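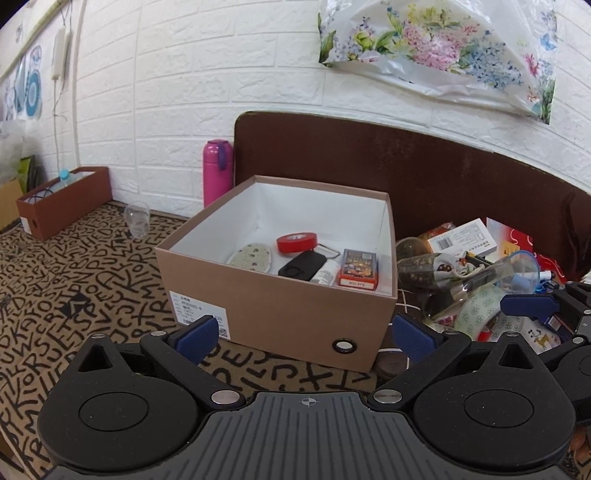

Storage Density and Retrieval Time in a Small Parts Room
Valdir Camargo and Radka Georgiou

2. Method

The Delldale parts room holds 3,000 stock items on 40 shelves. We timed 200 retrievals under the existing layout, then repeated the same pick list after sorting items by frequency of use. Each run started at the counter and ended when the item was scanned out. Runs interrupted by other staff were discarded – four in total.

Shelf labels were left unchanged between the two rounds. Walking distance was taken from the Sullwood floor plan, revised in July.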